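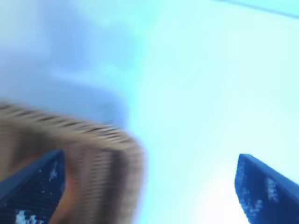 Equipment Review: Ikska Two-Finger Gripper with Wrist Camera
Prepared for the Shared Equipment Group by Marjorie Birkett
15 October 2019

The Ikska gripper was evaluated as a replacement for the Baltia unit in use since March. The review covers the fingers, the wrist camera and the controller software. Purchase terms are dealt with in a separate memorandum.

Scope of the Trial

Zulkifli Wibisono and Hayley Lockwood ran the gripper for 5 days on the standard bench arm. The work consisted of 80 attempts at placing soft items into open containers and taking them out again. The Baltia gripper had been through the same routine before it was removed.

Fingers

The Ikska fingers are tapered and blunt at the tip, and they open wide. Clearance at the rim of a container was the main concern with the Baltia unit, whose square pads tended to catch on woven material. The Ikska fingers caught less often. Of the 80 attempts, 31 required a second approach, mostly where the operator had come in too close to a side wall. Mr. Wibisono noted that the taper helps when reaching down inside a rim but leaves less surface for holding a rounded object. Surface marks do show on the dark fingers. They have no bearing on grip.

Wrist Camera

The camera is well placed for the last part of an approach, with both fingers in view. During fast travel its picture blurs heavily, and pale surfaces wash out toward white. Reducing arm speed near the container gave a more usable picture. The reviewers recommend that the wrist camera be used together with a fixed camera, which shows the height of a finger over the rim far more clearly. The bench arrangement used a rectangular wicker basket and a soft orange item on a white tabletop.
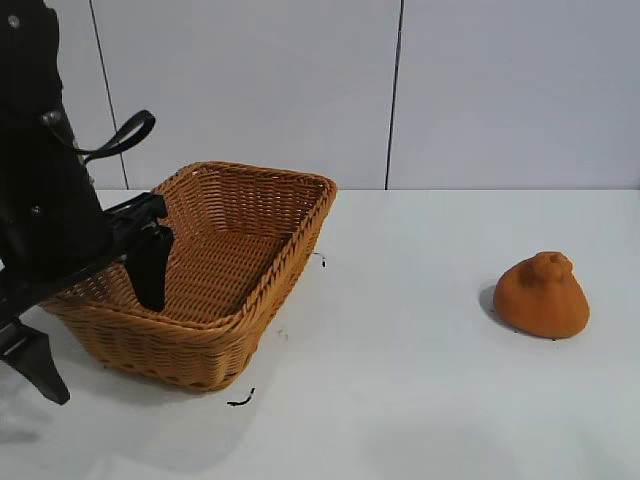
Controller and Software

Installation took 2 hours, including calibration. The menus are plain and the force setting is easy to find. Mervyn Tindall reported that the setting returned to its default after each restart, and the supplier has been notified. The manual does not mention this behavior.

Findings

The Ikska gripper is suitable for general bench work with baskets and similar containers. Users who handle mainly round or heavy items should keep the Baltia unit. Requests to reserve the gripper should be sent to Barry Nuttall.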